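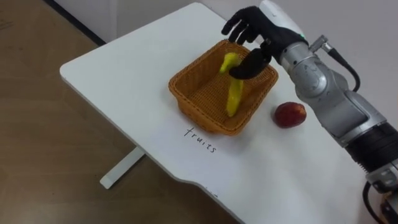

Banana and basket on a white table, with an apple beside it.

Backup and restore: common questions

How often does Tadier make a backup?
Every night at 2:00, if the computer is on. You can change the hour in Settings.

How many old copies are kept?
It keeps the last seven. The oldest one is deleted when the eighth is finished.

I see error 2358 when I restore. What does it mean?
The passphrase does not match this backup. Please check the keyboard layout first, then type it again slowly.

Can you recover my passphrase?
No, we do not store it. Please write it on paper and keep it in a safe place.

Page maintained by Genivaldo Queiroz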